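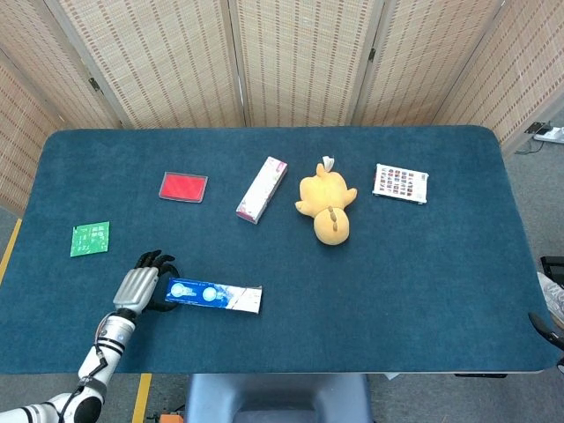
Felt-topped table with the woven divider opened out behind it.

## Tables and dividers: common questions

**How do I clean the felt?**
Brush it in one direction with a soft clothes brush. For spills, blot with a damp cloth and leave it to dry flat.

**Can I use the table for sorting small things?**
Yes. Boxes, cards and soft toys can all go straight on the felt. Use a tray for anything that might leak.

**Can I replace the cover?**
Yes. Order part 1741 for the Rurow table. Part 2721 fits the older Ovberg and is not interchangeable.

**How should the divider stand?**
Angle the end panels inwards. It will tip if opened completely straight.

**Can the woven panels get wet?**
No. Dust them with a dry cloth.

**How long do spare parts take?**
Bronent sends them out within 11 working days, longer in December.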